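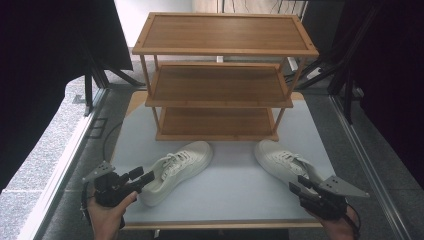 White sneakers and the bamboo rack, all three shelves still free.

So I signed up for a trail relay in June without reading the course notes, which is very much how I sign up for everything. Lensa sent the link at lunch, said they needed a fourth runner, and I'd paid before I finished my sandwich. The race is called the Wondholm Relay, teams of 4, each person runs one loop of the lake trail and hands over a wristband at the boathouse. It sounded gentle. A lake! How bad can a lake be?

The loop is 12 kilometers and the lake is at the bottom of it. Most of the running is up on the ridge, which you reach by a set of switchbacks that I had seen on the map and taken for a printing problem.

Our team was me, Lensa Shiferaw, Hülya Tekin and Pongsak Wiriya, and we had very different ideas about what we were doing there. Pongsak has run this thing before and wanted a time. Hülya wanted the soup (there's soup at the end, lentil, very good, more on that later). Lensa wanted to beat the team from her old job, who were called Narel Nomads and had matching shirts. I wanted to not be the reason for anything.

Training was patchy. I did one long run a week on the canal path, dead flat, and then a few evenings of stairs at the parking garage behind the library, up to the roof and back down, until a security guard asked if I'd lost my car. I should have done more downhill. Everybody talks about the climbs, and my lungs were fine on the climbs, but my thighs on the way down were another story and I'm still taking the stairs sideways as I write this.

We drove up on the Friday evening and stayed in a cabin that had one working heater and a lot of opinions written on laminated cards. Please don't move the kettle. Please shake the mat OUTSIDE. Pongsak cooked rice and eggs and then laid all his kit out on the floor in the shape of a person, hat at the top. I put my number on my shirt that night so I wouldn't have to deal with safety pins in the morning, and of course I pinned the front to the back and found out at 6 a.m.

Running order was Pongsak, Hülya, me, Lensa. Our number was 13, which Hülya was thrilled about, she says it's lucky where her grandmother lived.

Pongsak came in with the front bunch, completely soaked from the stream crossing and grinning like a dog. Hülya went off at a pace I would call conversational, and I know this because two people told me later they'd had a lovely conversation with her. By the time she got back we'd dropped a long way down and the Nomads were well ahead, and Lensa was doing that thing where she stretches very hard at people.

Then me. The first part is on a forest road and I went too fast, obviously. I had the wristband on and people were clapping and I felt amazing for maybe five minutes. Then the switchbacks. I ran the first two and walked the rest, hands on knees, behind a woman named Saimi Räsänen (it was on her shirt, she'd written it in marker, full name) who was walking so fast that I couldn't have passed her at a run. I decided to just stay with her. I never said a word to her the whole way up, and then at the top she turned around and gave me half a cereal bar. Saimi, if you somehow read this, thank you, it was the best thing I've ever eaten.

The ridge is gorgeous. Rock and heather and wind, and the lake sitting way down there looking no closer at all. I ran nearly all of it. There's a marshal point by the old hut where they had flat cola in paper cups and a man ringing a cowbell with real commitment, and I took two cups and spilled one and a half of them down my arm. The next few kilometers were sticky.

Coming down was ugly. It's all roots and loose stones, and I was passed by what felt like the whole field, including a guy singing. I fell once, softly, into a bilberry bush, and got up with purple knees. When the boathouse finally showed up through the trees I tried to do a fast finish and what came out was more of a shuffle with arms.

Lensa ripped that wristband off me and was gone. I've never seen her run like that. She caught the Nomads on the downhill, one turn above the boathouse, and came in just in front of their last runner, then lay on the grass and laughed until somebody brought her a blanket. We were nowhere near the prizes and I don't think she's stopped smiling yet.

The soup was excellent. Hülya had three bowls.

A few notes for myself, in case I'm dumb enough to do this again. Practice downhills. Bring a second pair of socks for the car. Eat something before the ridge that doesn't belong to a stranger. And book the other cabin, the one by the jetty, which Pongsak says has a sauna. He's already asking about next June and I've said I'll think about it, but Lensa has put my name down anyway.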